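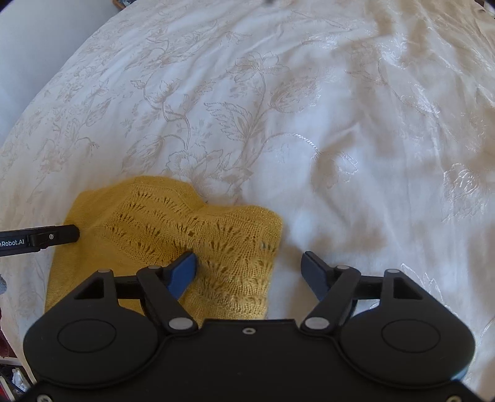

Folded yellow knit on an embroidered cover

Storing trading cards at home: what I'd skip

Most storage advice for sports cards comes from people selling storage. I've kept mine in a bedroom closet for 12 years and I'm not convinced you need half of it.

Sleeves, yes. Soft sleeve first, then a rigid holder for anything signed. The Longo ones cost twice as much as the plain kind and I can't tell them apart with my eyes shut or open.

"Archival" boxes – ask what the word means before you pay. The Skendby box I bought gave no explanation on the lid or in the leaflet. A clean cardboard box with a tight lid has done the same job.

Humidity packs: maybe. If your closet stays under 70 degrees and doesn't smell musty, I'd save the money. Basements and attics are another matter. Don't use either.

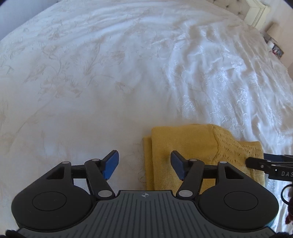
Yellow knitwear on a white bedspread

Never wipe a signature. I don't care what the Clurkia cloth claims on the packet. Try it on a 5 cent common first and see how brave you feel.

Rubber bands, no. Tape on a sleeve, only with the end folded over so it peels off.

Stand the rows upright and fill the gap at the end with a bit of foam.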